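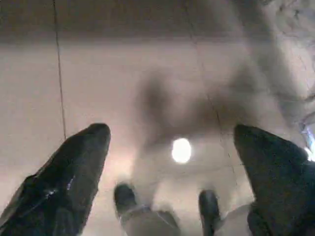
4.2 Garment Sample and Coding

Figure 4. Black two-finger gripper, open, seen from the wrist.

The sample consists of 185 evening looks shown by two labels, Stikero and Savolainen, during the January collections. Looks were taken from the Fledley archive, which stores one front and one back view of each outfit. Each look was coded for silhouette, hem length, closure type and main fabric. Separates worn together were entered as a single look.

Two coders worked independently, and 20 looks were coded twice to check agreement. Most disagreements concerned hem length on bias-cut skirts, where the front and back views differ. These cases were assigned the longer value. Outerwear was left out unless it was fastened and hid the garment underneath. Retail price was not coded.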